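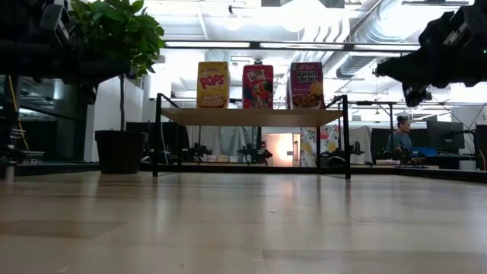 Flernberg opens its workshop to the public one afternoon in March, and this year the line at the door had formed before two. The company works on two-armed robots that handle store goods. Its shelf-stocking project, called Trisus, was the main thing people came to see.

The lead engineer met me by the long wooden table where Trisus is shown. She has run the open day for three years and has settled on cereal as the best thing to put in front of visitors.

"Everybody knows what a box of cereal weighs and how it feels in the hand," she said. "If I show them a machined part, they have no idea if the job is hard. With cereal they can judge for themselves."

The boxes on the shelf were Pops, Froot Loops and Raisin Bran. I asked if the brands mattered. She said the size did, a little. A wider box leaves less room for the fingers to open on either side, and a full box is stiff at the bottom and soft near the top, where the bag inside stops short of the lid.

"Squeeze it up there and the cardboard caves in," she said. "A person feels that and eases off. We had to teach the arms to grip lower."

The teaching is done by people. An operator guides the arms through the task and the system keeps a record of each try. The team has 4,000 of these recordings for shelf work so far. The software that learns from them comes from a partner, Vasconcelos, whose staff visit for a week every other month.

I asked how well it does. She didn't round up.

"In our last full test we ran 336 placements and had to step in on 38 of them," she said. "Most of those were a box set down at an angle. A few were drops."

An older man standing near us wanted to know if it was faster than a stock clerk. It isn't, she told him. One box takes the robot nine seconds on a good run, and a clerk would have a whole row done by then. He asked what the use of it was, then. She said the first customers would be small warehouses that have trouble filling night shifts - places where slow and steady is fine as long as it keeps going until morning.

The shelf itself has been through changes. The first one was deeper and the arms kept bumping its back edge. A local shop, Keka, built a simpler one, a board on two metal side frames, and the team has used that design since the winter.

She would like more trouble next year: dented boxes, bags of rice, jars. Glass makes her nervous.

"We'll start with plastic jars," she said. "I've swept enough cereal off this floor."

The next group was already waiting, and she went over to start the four o'clock session.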